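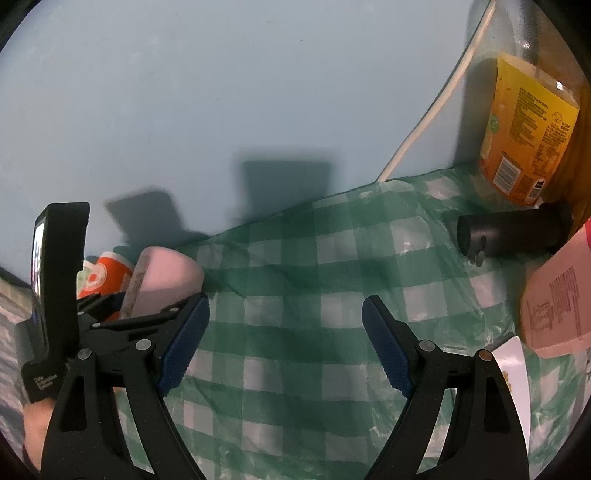
Bad news from Stavudcombe, folks: Ostinico has paused cup handling on its Nivbridge grippers! I got the note this morning (still on my first coffee). Apparently the fingers kept squeezing after the stop command, for up to 6 seconds, and it happened on 2 units out of 87.

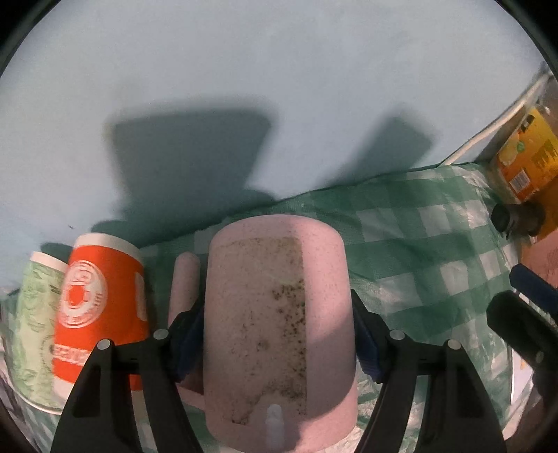
No injuries, thank goodness, but a stuck grip is a safety matter even when it's only crockery. Lim, the firm that writes the control software, blames a timing bug and wants to rerun all 233 test grasps before anyone restarts. They're hoping for October. I'd guess later, and I'll post again when the fix lands.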